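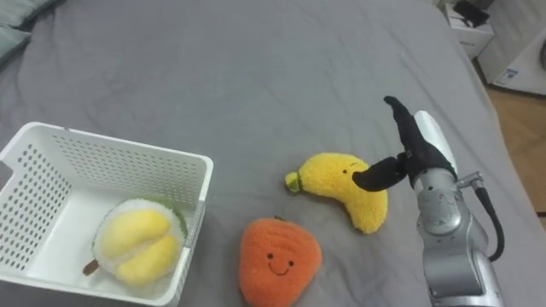
The Fruit Stand: Our Plush Gallery
Posted May 26, 2022 by Lilla Lakatos

Welcome to the fruit stand! My daughter and I have been collecting stuffed fruit since a trip to Nomville, when Yanti Manurung gave us our first one, and now there is always something soft and round rolling off a bed in our house. We love every single one of them.

Durian
My favorite, hands down. He's the opened-up kind, with two fat yellow lobes in the middle, a fuzzy white rim and a little brown stem. The green edge is a thin one, so he's much friendlier to hug than the real thing! Usually found in the white basket.

The orange one
Persimmon or orange? We have argued over this for months. Tomoyo says persimmon, I go back and forth. Either way, look at that tiny stitched smile and those two dot eyes (I melt every time).

Banana
The go-to for naps and car rides, and the one that gets packed first when we visit Grandma.

Still on the wish list: a mangosteen, a really big pear, and a dragon fruit if Kartini ever finishes the pattern she's been promising us. More in July, after the craft fair in Rokton!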